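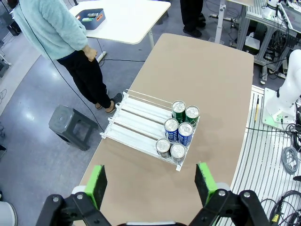 4.2 Does lane shelving sell more drinks?

The claim that gravity-style lanes raise sales of canned drinks has been repeated so often in the retail trade press that few authors bother to cite anything for it. The usual argument is that a shopper sees a full front row, takes a can without reaching, and leaves the shelf looking tidy for the next person. We have no quarrel with the tidiness. A clear rack with white lanes and thin transparent rails (Figure 3) holds its cans in line, and when the stock is gathered at the front end, as it is there, the shelf may look better supplied than it is. Whether any of this moves more product is a separate question, and the evidence we could find is thin.

The most quoted source is the Drerside study, which compared sales in 2 shops over 30 days, one with lanes and one with flat shelves. The shop with lanes sold more. It was also closer to the bus station, opened an hour earlier, and ran a discount on soda during the second half of the trial. Petridis reports the gap as an effect of the shelving and mentions the discount only in an appendix. We asked for the daily totals and received weekly ones, so we could not separate the discounted days from the rest.

Karamanlidis takes a better approach and swaps the shelving within a single shop, but the swap happened only once, in the same week that the cooler was moved nearer the register. Shoppers buy more of whatever stands near the register -- this is about the only finding in the field that everyone accepts -- and a before-and-after design cannot tell the two changes apart.

Our own data come from the Dinomthorpe store, where the shelving was switched every week on a schedule drawn up in advance and the cooler stayed where it was. We logged 577 purchases of single cans. Sales in lane weeks and flat weeks were too close to call, and the small difference changed direction when we dropped the holiday week in November. Restocking took less time with the lanes, according to the staff, though we did not time it and would not put much weight on the remark.

A lane effect may still exist in larger stores or for slower-selling flavors. Our sample is too small to rule it out. It is large enough, we think, to make the bigger gains claimed for lane shelving look doubtful, at least for a shop of this size.

Figure 3. Clear can rack with white lanes, partly stocked.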